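Janisby Housing Trust opens applications for Rakley winter bedding program

Households in Rakley and the surrounding district can apply from September for help with blankets, quilts and bed linen under a program run by the Janisby Housing Trust.

The program will supply bedding to 200 households over the colder months. It is open to tenants, boarders and owner-occupiers who hold a current concession card, and to families who have moved into a new home within the past 30 days.

Trust chief executive Yulan Xie said demand for household goods had grown steadily across the district.

"Our staff visited 3,406 homes last year, and cold bedrooms were raised with us more often than any other concern," Ms Xie said. "Many of these homes have large windows and very little insulation. A warm blanket will not fix a draughty wall, but it does make a difference at two in the morning."

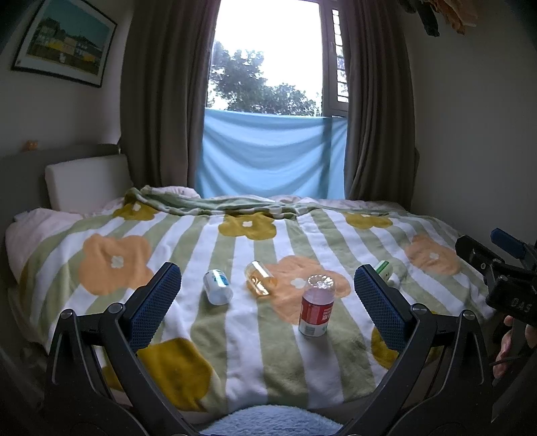
Successful applicants will be able to choose colours and sizes from the range held at the Cai Street store, where single, double and queen sizes are kept in stock. Cot bedding can be ordered on request and normally arrives within a fortnight.

Program manager Szymon Mazurek said the Trust had changed its approach after hearing from residents.

"In earlier years we packed a standard bundle and delivered it," Mr Mazurek said. "People told us they would prefer to pick their own, and that they did not always need sheets. The new arrangement lets them take what suits the household."

Each approved household will receive a credit of $100 to spend at the store. Delivery is free within Rakley and can be arranged for residents of Zandari who are unable to travel. Items may be exchanged if they are unused and still in their original packaging.

The Trust will also offer home visits to check window seals, curtains and heaters. Visits are carried out by assessor Haoran Yao and are available to any resident who receives help through the program.

Application forms are available at the Trust's front counter between 9 am and 4 pm, and at the Rakley library. Applicants should bring their concession card or a copy of their lease. Help with forms is available in Mandarin and Polish.

Media enquiries: Zhenhua Tang, Communications Officer, Janisby Housing Trust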